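**Pratitthorpe, 23 June 2022**

# Plutitz opens its bin-picking collection to outside labs

Plutitz, the small robotics workshop in Pratitthorpe, has today released the first part of Talus, a collection of recorded attempts by a robot arm to pick everyday objects out of a bin. The release holds 1406 attempts, good and bad, and any university, college or company that wants to train a grasping system on them may do so without charge.

We're very pleased to get to this point! Talus began as a side job in the corner of the workshop, when two of us wanted a few grasps to test a piece of code, and it has grown into the main thing most of us do all day. Today's release covers everything recorded up to the end of May that passed our checks. Recording is still going on, and more will follow when it has been through the same checks.

## What is in the release

Each attempt is a short recording of the arm reaching into the bin, closing on something and trying to lift it. Along with the pictures come the position of every joint, the opening of the gripper and the outcome, which is entered by a person and then looked at again by a second person. If the two disagree, a third decides, and all three answers stay in the record so that anyone using the data can see where the doubt was.

We have kept the failures in. A learning system that has only been shown clean lifts has very little idea of what to do when a bottle rolls away from the fingers, and bottles roll away a great deal. There are attempts where the gripper closes on air, attempts where it picks up two things at once, and a long run from early on where it pressed down too hard and had to be stopped. Those are marked, and can be left out by anyone who doesn't want them.

"I was keen to throw the early ones away, they're embarrassing to watch," said Stela Toma, who leads the project. "Ieva talked me out of it, and she was right. When we trained on the lot, the arm got noticeably better at noticing it had missed. It opens up and tries again where before it would carry nothing very carefully across to the other side."

## How the attempts are made

Most of the attempts in this release were guided by hand. A person sits at a desk beside the cell with a controller and drives the arm through the pick, and the system records what they do. The remainder were made by the arm working alone from an earlier version of the trained system, with somebody standing by.

Guiding is tiring work, more so than it looks, and our operators swap over often. Sun-ja Do and Ye-seo Tak have done the greater part of it between them, and their styles are different enough that the rest of the team can tell from the joint traces who was at the desk. Sun-ja comes in high and straight down. Ye-seo likes to come in low from one side and nudge the object first. We had wondered about asking everyone to work the same way, and decided against it. Both ways are in the data, with an operator code on each attempt, and we'd love to hear from anybody who finds out which one a machine learns from more easily.

Between attempts the objects are stirred or tipped out and put back, so that they fall as they like. Early on we placed them neatly, which made for tidy recordings and a system that was lost as soon as something lay on its side.

"People arrange things without meaning to," said Ieva Rimkutė, who looks after the checking. "You put the cup down and you turn it so the opening faces you. Do that all morning and the arm thinks cups always face that way. Now we drop them in and leave them alone."

## Why household things

Plenty of work on bin picking is done with machined parts, and for good reasons, as that is what factories need to move. Talus is aimed at the other kind of bin: the returns crate, the sorting tray, the box under the bench where everything ends up. The things in it are light, some are see-through, and hardly any two are the same shape.

The objects come from shops and from our own kitchen. Any object can be asked for by name in the release, and a list of them with weights is included, so that another lab can put together something close to our set for itself. We have tried to stay with things that are cheap and easy to replace, and we replace them when they get too battered.

Grasping cups has been the team's favourite problem this spring, because a cup offers so many ways of being held and most of them don't last the lift.
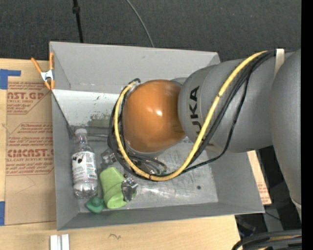
Cups and bottles take up a large share of the attempts, and they are where we think other groups will find the most to work on. The bin is plain grey metal, scratched and full of bright reflections, and we have no plans to paint it: a system that is going to work in a real stockroom has to cope with shine. A light green cup lying on its side, with a metal finger over one end of it, is a fair test of whether the arm understands which way the cup is pointing. A clear bottle close to the wall, like the one to the left of it, asks for something else again, as the label and the white cap are far easier to see than the plastic between them. Small flat pieces on the bin floor are harder than either, and our success rate on them is still poor.

## What comes next

There are 3 things on the list for the next part of Talus. The first is more clutter, with fuller bins and objects lying across each other. The second is soft things, beginning with cloths and gloves. The third is a wider group of people at the controller, including some who have never driven an arm before, as almost 2 in every 3 of our attempts come from the same pair of hands or the other, and we would like a broader mix.

Ah-rin Kwon, who wrote the recording software, is also preparing it for release. It is called Nwachukwu, after the street where the first workshop stood, and it handles the timing between the cameras, the arm and the gripper. Getting those to agree took far longer than anyone planned for.

"If the picture is a little behind the arm, you're teaching it to reach for where the cup used to be," Ah-rin said. "We lost a good few weeks of recordings to that before I found it. I'd be delighted if some other lab got to skip that part."

## Getting hold of the data

The release can be had by writing to the Talus desk at Plutitz with the name of your group and a line or two on what you hope to do with it. We ask so that we know what to record more of, and nobody will be turned down for having a vague answer. A small sample of 6 attempts is supplied first, so you can check that your own tools read the files properly before taking the whole set.

Groups who use Talus are asked to name it in anything they publish and to tell us about mistakes they find in the outcomes. Corrections will go into the next part, with thanks to whoever sent them.

Visits to the workshop in Pratitthorpe can be arranged for reporters, teachers and student groups. Visitors are welcome to have a go at the controller, and if they agree, their attempts may be kept for the collection.

**Press contact:** Stela Toma, Plutitz, Pratitthorpe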